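How to clean and look after a big grey storage bin

Saturday, June 1, 2024

Large open bins are in many garages, workshops and store rooms, and most people only think about them when they become ugly or start to smell. I have used such bins for many years, at home and in the small parts shop Brirkska where I work in the mornings. In this page I explain how I clean one, how I treat the scratches, and how I put the things back inside. It takes me one morning, and half of this time is drying.

What you need

A soft hand brush and a dustpan
A bucket with warm water
Washing-up liquid, the ordinary kind
Two cloths, one for washing and one for drying
A plastic scraper (an old bank card is also good)
Bicarbonate of soda
A sponge which has a soft side and a rough side

I bought my scraper from Livus, where it was 97 pence, but any scraper with a straight edge and no metal will do the work.

Step 1. Take everything out

Please do not clean around the things. I did this for a long time and I only moved the dirt from one corner to the other. Put an old sheet on the floor and lay everything on it. Then make two groups, what goes back and what is rubbish. Small empty boxes are a difficult case. If a box has a use, it goes back. If you are keeping it only because it is a nice box, flatten it and put it with the cardboard.

Step 2. Brush it dry

Brush the walls first, from the top to the bottom, and then the floor. Do this before any water comes in the bin. Dust with water becomes a paste, and this paste goes into the scratches and stays there. If your bin is light enough, turn it on its side and brush towards the opening.
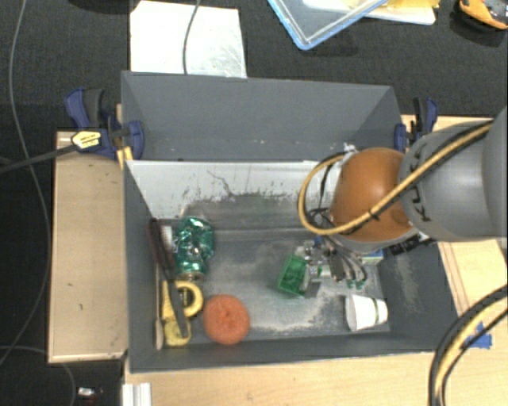
Drink cans are the most common rubbish in my bins, and I think it is the same for other people. Somebody finishes a drink, the bin is near, and the can goes in. Even a can which seems empty has usually a little liquid left, and this makes a sticky ring on the plastic. A crushed one like the green can on the left side is worse, as the folds hold the liquid and the thin metal can be sharp where it has cracked. Lift it out with the opening up, rinse it and put it in the recycling. Then look closely at the place where a can was lying. If it feels sticky under the finger, lay a warm wet cloth on it for 5 minutes and wipe.

Step 3. Wash the walls and the floor

Put a small spoon of washing-up liquid in the bucket. Wash one wall at a time with the soft side of the sponge. Change the water when you cannot see the bottom of the bucket any more. For the floor I use more water, but never so much that it stands in the corners.

Cloudy white smears on a floor can have different reasons. In my case it was old soap from the last cleaning, and clean water with a dry cloth took it away. If the smear comes back after drying, mix bicarbonate of soda with a little water to a soft paste, rub it gently in circles and rinse two times.

Step 4. Scratches and scuffs

There are two kinds, and you should know which one you have. Put your fingernail across the mark. If the nail does not catch, it is a scuff, which means material from another object has stayed on the surface. The rough side of the sponge will remove most of it, but try first in a corner. If the nail catches, it is a real scratch. You can clean it with an old toothbrush but you cannot remove it. I leave my scratches in peace.

Do not use scouring powder. In February I tried it on a bin from Rastogi and the matt surface became shiny in one place. It still looks like a stain.

Step 5. Dry it completely

Wipe with the second cloth and leave the bin open for some hours. Do not put the things back in the evening of the same day if the room is cold.

Step 6. Put the things back

Heavy things go on the floor of the bin, flat side down. Small things go in smaller open boxes which stand upright, so you can see inside them from above. Leave one corner free, it helps your hand to reach the bottom.

I brush my bins every month and wash them two times in a year.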